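May, past eleven at night

Rehema Waweru's old computer is still in pieces and so, more or less, am I. She left it with me after the shop in Wornley quoted her 376 to look at it, a price at which I'd expect them to look at it lovingly and for some time. I said I'd do it for dinner. I have now had the dinner, so there is no backing out.

The side panel came off without a fight. The cooler took most of the evening and one fingernail. I wiped the old paste off the processor with the last of the alcohol pads, then discovered that the new paste was at Nyokabi's, where I lent it in a generous mood. She says tomorrow. She said tomorrow about the ladder too.

So it stays open overnight, power supply and all, and I have put the screws in an egg cup and written SCREWS on it - I know myself at breakfast.

Rehema texted to ask how it was going. I wrote back "well along" and went to look at it again. 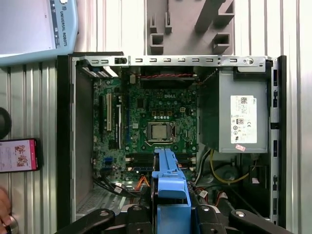

Must also ask her if she ever backed up her photos. I have been putting that off since the soup.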